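Docs > Plundix Handheld Capture > 4. Recording > 4.3 Box and lid tasks
Overview Hardware Calibration Recording Review Export Support

4.3 Recording an organizer box task

Read section 4.2 before starting. Both grippers must be calibrated and both cable runs checked for slack.

Set the compartment box on the white work surface, within easy reach of both grippers. 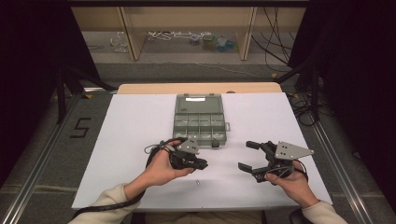
Two-handed work at the organizer box, lid open.
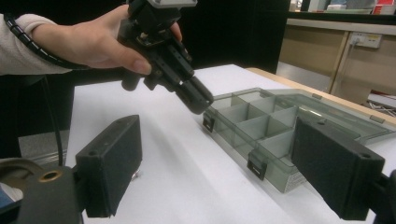

Do both grippers have to be recorded if only one of them touches the box?
Record both. The Mallberg trainer expects two streams per episode and rejects any episode where one is missing. Hold the idle gripper still and clear of the box.

Procedure

1. Open a new session in Plundix and enter the task code. The factory code for box and lid tasks is 154.
2. Select the operator profile. Do not record under another operator's profile – grip width limits are stored with it.
3. Close both grippers fully, then open them fully. The width readout for each side should return to the value saved at calibration.
4. Bring both grippers to the start pose and hold them still until the status line reads READY.
5. Press the pedal once to start the episode.
6. Carry out the task at a steady, moderate speed. Keep the fingertips in view of the gripper camera on the same side as much as possible.
7. Return to the start pose and press the pedal once to stop.
8. Mark the episode Keep, Retry or Fail. Failed attempts are kept in a separate folder and are not exported by default.
9. Reset the box. Move it or turn it slightly between episodes. Up to 12 episodes may be recorded before the calibration check in step 3 has to be repeated.

A full set for one task is 400 kept episodes. Sets may be split between operators, but each operator should record at least one whole block of 12.

NOTE: Small corrections during a grasp are useful and should stay in the episode. Long pauses are not. If you stop to think, mark the episode Retry.

NOTE: Error 643 means that the two gripper clocks have drifted apart. Stop the session, reconnect both cables at the Skokholm hub and begin again at step 3. Episodes marked Keep before the error are still valid.

CAUTION: Do not pry latches with the edge of a finger pad. Press with the tip only. Torn pads change the grip width reading and the session has to be discarded.

CAUTION: Keep cables outside the space between the two grippers. A cable caught in the jaws can pull the connector out of its socket.

If the status line stays at WAIT for longer than a minute in step 4, see 7.2, Tracking lost. For changes to task codes, contact Manju Sachdeva in the data office.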